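Subject: Re: cups and the light tables (was: what finish for a pale top?)
From: Dénes Virág
To: the table and tableware list

Trinh Mạc wrote:

> We have moved into the new tasting room and the tables are a very pale
> wood with a smooth finish. They look fine but I am already worried
> about them. At the old place everything was dark and you could put a
> hot cup down anywhere. I have three questions.
>
> 1. Does anyone use plain white cups on a pale top without a saucer?
> Phong thinks it looks bare. I like it.
>
> 2. What do you wipe with between groups? We have been using the same
> spray as in the kitchen and I think it is leaving a film.
>
> 3. Has anyone had rings, and did they come out?
>
> We seat 18 at a time and there isn't long between groups, so please
> nothing that needs an hour to dry.
>
> Trinh

Trinh,

I'll take these out of order, as the second one matters most.

Stop using the kitchen spray on the tables. I don't know which one you have, but most kitchen degreasers are made for steel and tile, and on a clear finish they dull the surface over time. The film you see may be residue or it may be the finish itself starting to go cloudy. You can find out which. Take a clean cotton cloth, dampen it with plain warm water, wipe one small area near a table leg where no one sits, and dry it right away with a second cloth. If that patch looks clearer than the rest once it is dry, you had residue and the whole table can be done the same way. If it looks the same, leave it alone and ask whoever supplied the tables.

For the wipe between groups we use two cloths and a bowl of water with a few drops of dish soap. One cloth is wrung out hard, the other is dry. Go with the grain. On our tables the grain runs at a slant to the edge on some of the tops, so people tend to wipe straight across out of habit and then wonder about the streaks. It takes 30 seconds a table and there is no drying time to speak of if the first cloth was wrung out properly. Change the water when it goes gray. Change the dry cloth sooner than you think you need to.

On the first question, I am with you. I have used straight white cups on light wood for years and I have no complaints. There are some things to look at before you buy more of them, though.
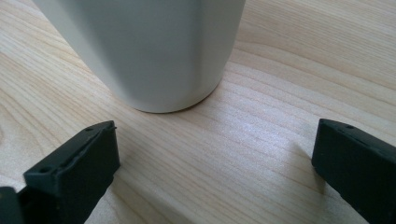
The foot of the cup is the first thing. Turn one over and run a finger around the bottom. Many cheaper ceramic cups have an unglazed ring there, and it is rough enough to scratch. One cup won't do much, but a tray of them pushed across the same table every day will. We rub ours down with fine wet-and-dry paper, 400 grit or finer, used wet, over a sink, and then wash them. Duyên Chu did the whole lot for us one afternoon in October and I haven't seen a new scratch that I could blame on a cup. If the foot is glazed all the way around you can skip this.

The second thing is whether the bottom is flat or hollow. A hollow foot can hold a little dishwasher water, and that water comes out on the table when the cup is set down. It is where half of our rings came from. They were from clean cups that hadn't been dried underneath. Store them upside down on a rack for a while first, or wipe the bottoms as you take them off the tray.

The third is shape. A cup that is wider toward the top looks good and stacks well, but it has a smaller base to stand on, so check it with tea in it before you order a full set. The ones we bought from Lục were all right. We had a set from Bastden before that with a narrower base and they went over too easily when someone reached across the table.

If Phong wants something under the cup, try a thin felt or cork coaster before you go to saucers. Saucers on a small table take up a lot of room, and they rattle. I would keep the coasters close to the color of the wood. Dark ones make a light table look spotty, to my eye anyway, but that is a matter of taste and he may like it.

Now the rings. White or cloudy rings are usually moisture or heat in the finish. Dark rings are water that has gone through to the wood. The white ones often fade by themselves over a day or two, so wait before you do anything. If they don't, put a dry cotton cloth over the mark and go over it with an iron on low, no steam, for a few seconds at a time, lifting the cloth to check. Test it somewhere hidden first. I have done this on our tables more than once and it took the mark out each time but one. The one that stayed was under a teapot that someone left overnight, and I can still find it when the light is low across the table.

Dark rings are a refinishing job. Don't let anyone talk you into bleach or lemon juice. Struan Semple tried lemon on a table at Zotevetti and ended up with a pale blotch bigger than the ring, and then had to sand the whole top to even it out.

Teapots and kettles need a trivet whatever you decide about the cups. I would be strict about that one from the first day. A cup of tea is not very hot on the bottom by the time it reaches the table, but a full pot is, and it sits in one spot the whole time.

As for cost, we spent 373 on cups, rack and cloths together when we set up our room, and most of that was cups. Get more cloths than you planned on. We started with 30 and they were always in the wash.

One question back to you. Do you know if the finish is an oil or a lacquer? You only said smooth. If it is oil, the iron is a bad idea and you should be re-oiling instead, and I would want to take back some of what I said about soap. The supplier should be able to tell you. If the tables are from Distura, look for a label on the underside, which is where ours had it.

Dénes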